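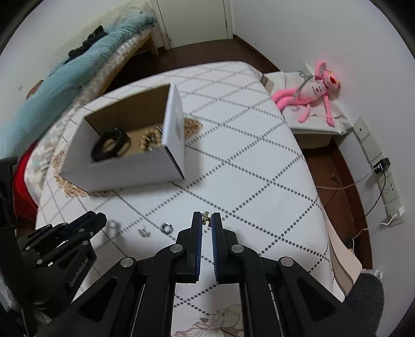
Fevov Dance Show Episode Notes
README, last touched 16/08/2022

Hi, and welcome to the folder! This is my set of episode notes for televised dance competitions, the kind with judges on a raised desk, a celebrity guest on the couch and a lot of dry ice. I started it as a text file for myself, then a few people on a fan board wanted a copy, then somebody wanted it as a spreadsheet, and now it has a README. I'm still a little surprised by that.

What you get

There is one main table, episodes.csv, with 700 rows. Each row is one performance (not one episode, in spite of the file name, sorry, I named it early and too many of my scripts point at it now). There is a second, much smaller table called guests.csv, where each row is one guest appearance. The two share a column called ep_code, so you can join them if you want to know who was on the couch when a particular routine went out.

The shows covered are Foditz, all seasons I could find, and Figueroa, which ran shorter and had far better lighting. A third show, Wallow, is in there only as a handful of crossover specials. I don't watch Wallow regularly and I'm not going to pretend I do.

Columns in episodes.csv

ep_code: show letter, season, episode. F for Foditz, G for Figueroa (because F was taken), W for Wallow.
slot: where the performance came in the running order. Opening group numbers are slot 0.
style: my own label for the dance. See the grumbling further down.
song: title as shown on screen. If nothing was shown on screen and I knew the song anyway, I typed it in and put a star after it.
film_song: yes, no or blank. Yes means the song came from a movie.
score: what the judges gave, added up. Blank for specials, where they just clap.
length_s: seconds from the first beat to the last pose, leaving out the intro clip.
notes: whatever I felt like writing at the time. Some of these are one word. Some are a paragraph about sleeves.

Columns in guests.csv

ep_code, as before. role is one of judge, couch, performer or promo. The last one is for stars who turn up to plug a new movie, do 60 seconds of the hook step with the contestants and go home. I love those segments and I will not hear a word against them. reunion is yes when the show made a fuss about two co-stars being back on the same stage. I only mark it when the host says so out loud, otherwise I'd be marking every second week.

There are no names in guests.csv, just a code per person. I did have names in the first version, and spelling them the same way every time was driving me up the wall, so codes it is. The codes are stable between the two shows, meaning G14 is the same person everywhere.

How I made it

I watched the episodes and typed. That's the whole method! No scraping, no subtitles, no automatic anything. I pause a lot. For the newer Foditz seasons I worked from the full episodes, and for the oldest one I only had the clips the channel put up, which are cut differently and sometimes drop the judges' comments. Those rows have clip in the source column (oh, there's a source column, it says full or clip).

Timing was done by hand with a stopwatch for the first season and off the player's clock after that. If two numbers look a second apart for the same routine in a repeat, go with the later one.

Things that are wrong with it

Style labels are a mess. I use "semi-classical" for about nine different things and "freestyle" for everything I couldn't place. A kind person who really dances went through part of the table and fixed 229 rows, and you can tell which ones by the x in the checked column. If your project depends on style, please use only those.

Scores can't be compared between shows. Figueroa changed its scoring partway through and Foditz gives bonus points for reasons I have never managed to follow.

I have favorites. The notes column is not fair and wasn't meant to be. Please don't run it through a sentiment tool and tell me the judges were biased, because that's me in there, not them.

There are 2 episodes of Foditz I never found. One is a holiday special. If you have it on a dusty hard drive somewhere, I would be so happy.

Using it

Go ahead. Charts, school projects, arguments with your cousins, fan edits, all fine. A mention would be nice and isn't required. Please don't sell it, mostly because I'd be embarrassed for whoever bought it. The files hold no video, audio or stills from any of the shows, and I can't send you episodes, so please don't ask (people ask a lot).

Opening the files: they're plain CSV in UTF-8, separated by commas, with quotes around anything that has a comma in it. If the song titles come out as question marks and little boxes, your spreadsheet program guessed the encoding wrong. Import the file from inside the program and choose UTF-8 there, and they should come right.

Updates

I add rows as new episodes air, usually within a few days, later if work is busy. The next big batch will be in October when the new Figueroa season starts. I also want to split the notes column in two, one half for what happened and one half for what I thought about it, and I've been saying so for ages.

Corrections go in the issues page. Give me the ep_code and the slot and tell me what it should say.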